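4. Campaign Messaging in the Final Days Before the Vote

The third part of the study looks at how candidates for the Binier district council used their last public meetings. Speeches given in the closing days of a campaign are often treated as a repeat of what came before. The transcripts collected for this project suggest a more mixed picture. Of the 60 speeches in the sample, 48 named an opposing party directly, and most of those did so in the opening minutes.

Attacks on opponents were most common in the town of Bensaid, where the seat had changed hands at each of the previous two elections. In the rural wards, speakers gave more time to road repair, water charges and the closing of the Drunix textile works. The job losses at Drunix came up in speeches by all parties, although the blame was placed differently in each case. Candidates of the governing party pointed to falling orders. Their opponents pointed to the council's decision in July to end its rent support for the site.

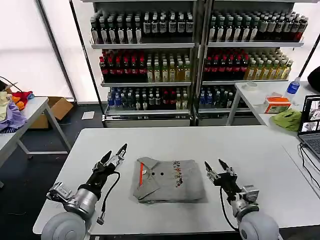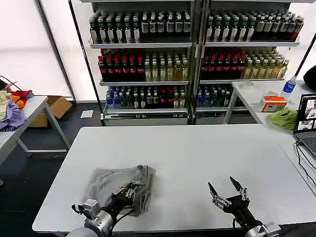 Figure 6. Garment handling with two robot arms. Upper: gray polo shirt, folded. Lower: light-gray garment, crumpled, held in the left gripper.

The effect of these speeches on turnout is harder to establish. Voters who had attended a final meeting were more likely to report that they had voted, but such voters were also more likely to belong to a party. When party membership is taken into account, the difference becomes small. It remains visible only in Bensaid, and there it is limited to voters who said they had made up their minds in the last week.

Local press coverage followed a different pattern. The Stiker, the only daily newspaper in the district, gave its front page to direct attacks and moved statements on water charges to the inside pages. Readers who relied on the paper alone would therefore have met a campaign more hostile in tone than the one heard in the meeting halls. Section 5 returns to this point with the results of the household survey.

14 shares | 3 comments

Comments

bensaid_reader
The part about the front pages matches what I remember. Water charges were the main subject at the meeting I went to, and the paper hardly touched it.

M.T.
Were the speeches in the rural wards recorded in full or only in part? Section 2 does not say.

oldward
The rent support did not end all at once. It was cut the year before as well, and the authors should mention that.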